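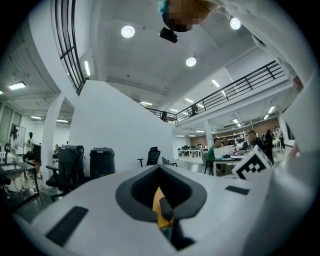

Nima Karimi wrote to us in the second month that the upper floor had become the place where people waited, and that the question for the project was whether they should have to. The comment was made in reply to our first circular on the use of the building, and it has shaped much of the work reported here. Several other users of the mezzanine wrote in similar terms. One asked why the notices for upstairs activities were all posted downstairs.

Progress report to the Moneo Fund
Wadwood Hall: use of the open hall and upper level
Reporting period ending 22 Mar 2026

1. Purpose of the grant

The grant supports changes to the way the central hall and the level above it are lit, signposted and booked. It does not cover structural work. The original application identified a difficulty familiar to anyone who has run an event in the building: the opening between the two floors makes the hall pleasant to be in, but sound, light and foot traffic on one level are felt at once on the other. Groups using the lower floor have asked for quiet above during talks. Groups using the upper floor have asked for notice of when those talks are held.

2. Work completed

Lighting. The ceiling lighting in the hall is a mixture of round recessed lights and rectangular fluorescent fixtures, installed at different times and, until this year, switched in an order that followed neither the floors nor the rooms. The electrical contractor, Trolulum, has traced the circuits on both levels and labelled the switches. The upper-floor fittings can now be turned off without darkening the stairs. New tubes were supplied where colour did not match the neighbouring fittings, and the old ones were sent for recycling.

One circuit remains shared between the two levels. Separating it would require opening the ceiling under the balcony, and we have left it alone on the contractor's advice.

Railings. The black metal railings along the upper level were inspected as part of the work. Fixings were tightened on the long section and the shorter section that adjoins it. The curved railing needed no attention beyond cleaning. The inspector's written report asks that bags and coats not be hung from any of the railings, and this has been added to the conditions of hire. Compliance during evening bookings has been fair.

White wall. The large white wall in the centre of the hall was repainted before the September program began. We had proposed to use it for projected notices, but its slanted top and the brightness of the room during the day made the trial image difficult to read from the stairs. The projector was returned within the hire period at no further cost. The wall is now kept clear, and printed notices are displayed on freestanding boards on both floors.

Bookings. The two levels were previously booked through separate calendars. They now share one, and a person enquiring about the hall is shown any activity planned for the mezzanine at the same hour. This was the least expensive part of the project and has drawn the most favourable response. Complaints about clashes have fallen to three in the period, all of them concerning bookings made before the calendars were joined.

3. Use of the building

The Mazandarani music evenings moved into the hall in September and have continued there. Listeners use the upper level freely during the performances, and the organizers have asked that no seating be placed along the balcony so that people may come and go. We have agreed to this request for the remainder of the program.

Daytime use has been less even. Demonstration sessions and open visits are well attended when they are listed on the boards at the entrance, and poorly attended otherwise. Two sessions were listed under the wrong floor. Visitors found their way by looking over the railing, but staff have been asked to check each listing against the calendar on the morning of the event.

Nima Karimi's suggestion that visitors upstairs be told how long a session below is expected to run has been adopted. The finishing time is now printed beside the starting time on every notice.

4. Expenditure

Spending to date is within the approved budget. An amount of $755 remains in the lighting line after payment of the final Trolulum account. We request the Fund's permission to apply this amount to a second set of display boards for the upper level, the present set being on loan.

No change is sought to any other line. Painting and inspection costs were as quoted.

5. Matters outstanding

Sound carries between the floors as it did before, and the grant was not intended to cure this. The program staff have nevertheless kept a record of sessions at which speakers asked for quiet. Around 18 such requests were noted, most of them in the late afternoon, when the upper floor is at its busiest. We propose to move talks to the morning where the speaker is willing and to review the record at the end of the next period.

Signs on the stairs are still to be replaced. The first proofs used an arrow that could be read as pointing to either level, and a corrected version is with the printer. The temporary paper signs will stay in place until it arrives.

6. Next period

The remaining work consists of the stair signs, the display boards (subject to the Fund's approval) and a short guide for hirers covering the light switches and the railings. A draft of the guide has been circulated to regular users on both levels for comment. Copies of the inspection report, the circuit plan and the paid accounts accompany this report.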